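Londska museum adds winter hours and a harbor walk

The local history museum in Londska will stay open through the winter for the first time, the town's visitor office said this week. Until now the building has closed at the end of fall and reopened in June, when the summer ferries start.

The new hours begin December 1, 2022. The museum will be open five days a week, from late morning until 4 p.m., and closed on Sundays and Mondays. Admission stays the same as in summer, and children under 13 get in free.

Londska is the main town on the island of Mima and has 2521 year-round residents. Most visitors come between June and early September, and many of them see only the beaches on the south side. The visitor office said it wants to give people a reason to come in the quieter months, when rooms are cheaper and the coast road is clear of buses.

Along with the longer season, the town has marked out a walking route that starts at the museum door and follows the old harbor to Doucette Point. The route has 16 stops, among them the salt store, the net lofts, the customs house and the small stone chapel above the boatyard. Signs at each stop are in English and French. The full walk takes some two hours at an easy pace, and the last stretch to the point is steep and can be slippery after rain.

A printed map is sold at the museum desk and at the ferry office. The chapel is kept locked in winter, but the key can be borrowed from the museum during opening hours against a deposit.

Inside the museum, the ground floor rooms on fishing and boat building are unchanged. The upstairs gallery has been rearranged to make space for a display on the Esovura, a cargo schooner that carried salt and dried fish from Mima to the mainland. Her logbook, two sea chests and part of the ship's wheel are on show there. The wheel had been in storage and has not been displayed before.

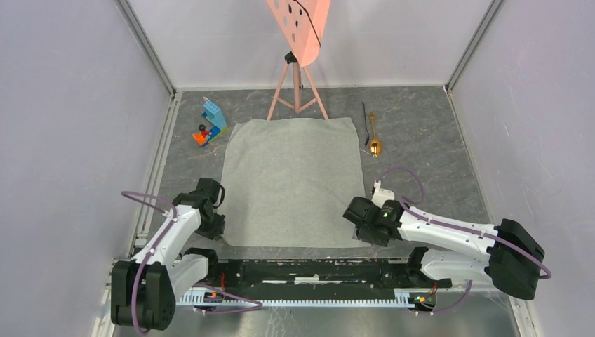 By the Mima News Desk
Posted in Culture & Travel

The winter ferry to Mima runs once a day in each direction, with no sailing on Sundays. Passengers arriving on the morning boat can walk to the museum from the dock in ten minutes by way of Market Street. Parking behind the building is free until the end of March.

School and tour groups need to book a week ahead. The museum will close for the last week of December and reopen after New Year's Day. Summer hours return in June.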